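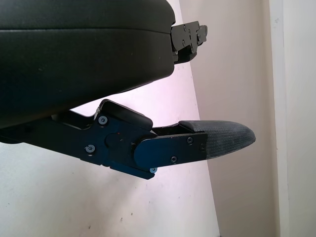 Slide 1. Job notices and what gets lost in them. A recruitment notice is a short technical document with a fixed job: it tells a reader what the post is, who may apply, by when, and how. Our group at Stelcombe reviewed 34 notices for fixed-term technician and research assistant posts. The most common fault was a duty line that named a field and stopped there. "Will support robotics work" could mean writing code, ordering parts, or servicing hardware. Those are different jobs and draw different applicants. Pause on this before moving on.

Slide 2. Source of the notices. All were posted by three employers: Cirum, Fudetti and the Figueroa campus. Coding was done by Kyung-tae Gil and me, separately, then compared. We disagreed on 2 notices, both over whether a "desirable" qualification was being used as a screen. Kyung-tae's reading was kept for both. If asked, the coding sheet is in the handout, page 2.

Slide 3. Eligibility lines. Read the first sample aloud, slowly. Point out that the degree requirement appears in the second paragraph and the exception to it appears in the footer. 14 of the 34 notices split eligibility across sections in this way. Applicants who stop at the first statement rule themselves out. Recommended format is one block, minimum requirements first, equivalents directly under them.

Slide 4. Closing dates. Three separate problems here. Some notices gave a date with no time. Some gave a time with no zone. The Fudetti notices gave a closing date for the online form and a different one for mailed certificates, and the mailed date was earlier. State both in the same line.

Slide 5. Reference numbers. Short slide, do not linger. Post 1764 at Figueroa was advertised in April under the same number as an older post already filled. Applications for the two went to one mailbox and had to be sorted by hand. A number should be retired with the post.

Slide 6. Length of contract and funding. Give the end date of the funding, then say whether renewal is possible. "Subject to project requirements" does not answer either question. Cirum has since moved this to the top of its template, next to the pay grade. Show the before and after versions.

Slide 7. Template walk-through. Switch to the document view. Go field by field, skip the equal opportunity text, stop at "Duties." Ask for a volunteer notice from the room if time allows. Otherwise go to questions.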